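Seasonal Seed Sorters (casual, paid) – Grirnunus Native Seed Store, Skudgate

We are now seeking casual seed sorters for the coming season. The work is indoors, seated for the most part, and it starts in January when the first grass seed comes in from the paddocks. Previous experience is welcome but not necessary. We have had very good sorters who came from bookkeeping, from dressmaking and from night shift at the bakery.

About us

Grirnunus is a small native seed store on the edge of Skudgate. We collect, clean and keep the seed of local grasses, wildflowers and shrubs, and we supply it to farmers, councils and Landcare groups who are replanting creek banks and roadsides. At present we hold 208 seed lots in the cold room. Some are big bags of wallaby grass, and some are one small envelope from a daisy which grows on a single hill.

Much of the cleaning is done with sieves and with an air column, but these can only do the coarse part. Broken seed, insect-damaged seed and weed seed of the same size as the good seed must be taken out by eye and by hand. For this we need you.

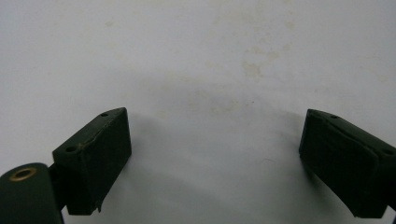
A usual day begins at 8 in the morning. You collect a tray from the cold room door, you sign for it in the lot book, and you bring it to your place. Most lots take between half a day and two days. We prefer that one person finishes one lot, so if you must leave early please tell the shift leader and the tray will be kept covered for you until you return.

What you will do

Sort cleaned seed into good, doubtful and waste, according to the reference card for the species.

Draw a sample of 200 seeds from every finished lot for the germination test, and lay them on damp paper in the dishes.

Weigh and label the packets. Labels are written in pencil, in block letters, with lot number, species and collecting site. Pen is not accepted, because the ink runs in the cold room.

Sweep your place at the end of the shift and put the sweepings in the closed bin. Weed seed must not leave the building on shoes or in cuffs.

Help now and then with unloading when the collectors come back. Bags are not heavy, but they are dusty and some of them prickle.

The sorting itself

Sorting is quiet work and it asks for patience more than for speed. In the first week you will feel slow, and this is completely normal. We do not pay by weight, and there is no board on the wall where one person is compared to another. What we ask is that the doubtful seed goes into the doubtful dish and that you do not guess.

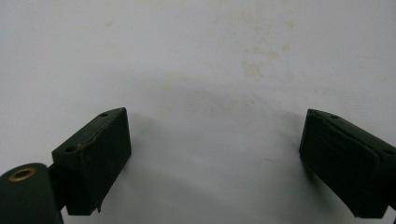
Good eyesight, with or without glasses, is the main requirement. Much of our seed is dark and small, and the wrong background makes everybody tired before morning tea. We worked for years on brown benches, and the change to something pale was the best improvement we made. A matte white surface, smooth and slightly greyish, gives enough contrast for kangaroo grass and does not throw the light back in your eyes. If you are sensitive to bright rooms, please mention it in your application and we can place you by the south windows. Magnifiers are supplied, and you may bring your own if you are used to it.

Who we are looking for

You can sit and concentrate for an hour at a time, and you can take a correction without being offended.

You read and write English well enough for the lot book. It does not need to be perfect – the person who writes this advertisement also learned it as an adult.

You have no strong allergy to grass pollen or dust. Masks are available, but they do not help everyone. If you are not sure, come for a trial morning first.

You are 18 or older and have the right to work in Australia.

A driver licence is useful but not required. Please note that the Bernberg bus stops at the silo turn-off, and from there it is a walk along a gravel road without shade. Several sorters share a car from Bernberg and will normally have a seat for a new person.

Hours and pay

The season runs from January until the end of May. You may choose morning shifts, 8 until 12, or full days, 8 until 4. We ask for a minimum of 2 shifts each week, otherwise the eye forgets what it has learned. Pay is at the casual rate of the relevant award, with superannuation, and goes into your account every fortnight. The trial morning is also paid.

Breaks are taken outside the sorting room. There is a kitchen with a fridge, a kettle and a toaster which must be watched. No food at the tables, please, and this includes sesame bars and bread with seeds on it. We had one time a long discussion over a poppy seed.

Phones stay in your bag, but you may listen to radio or books with one earphone.
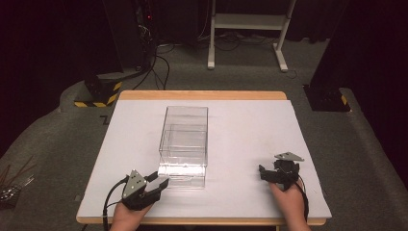

Training

New sorters receive three paid half-days of training before they take a lot alone. On the first you learn to use the reference cards and to handle the fine brush and the tweezers. On the second you sort a practice lot which is already known to us, and afterwards we look together at what was missed. On the third you sit beside an experienced sorter and work from the same tray.

We have reference cards for 69 species. You do not need to learn them all. Most sorters become strong in one group, for instance the spear grasses or the wattles, and we try to give them lots from this group when it is possible.

At the end of April there is also a day in the field at the Hughes block, where the collectors show how the seed is stripped by hand and how to tell if it is ripe. It is paid as a normal shift. Wear long trousers, closed shoes and a hat.

What to bring

Clothes with smooth fabric. Wool and fleece catch the seed, and it travels with you to the next lot. We provide cotton aprons and wash them here.

A jumper for the time you are near the cold room, to be left on the hook when you come back to your place.

Your own cup and your lunch. The nearest shop is in Skudgate itself and closes at 2 in the arvo.
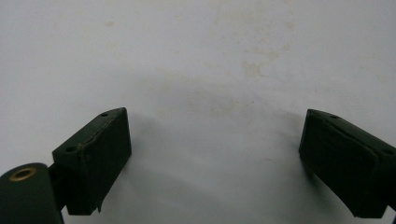
How to apply

Write us a short letter, one page at most, by email or by post. Tell us which shifts suit you, from when you can start, and if you have done any work before that needed steady hands. This can be paid work or something at home: sewing, model building, repairing watches, picking over lentils for a big family. A résumé may be added but we read the letter first.

Applications close at the end of November. Everyone who writes will receive an answer, also if it is a no. Trial mornings are held in the first half of December, and you will be told the result in the same week.

Letters can be left in the green box at the gate of Grirnunus Native Seed Store, Silo Road, Skudgate, or at the counter of Hughes Rural Supplies in Bernberg, marked "Seed sorting". If you wish to see the sorting room before you decide, ring the bell at the side door between 10 and 12 – the front door is for deliveries only.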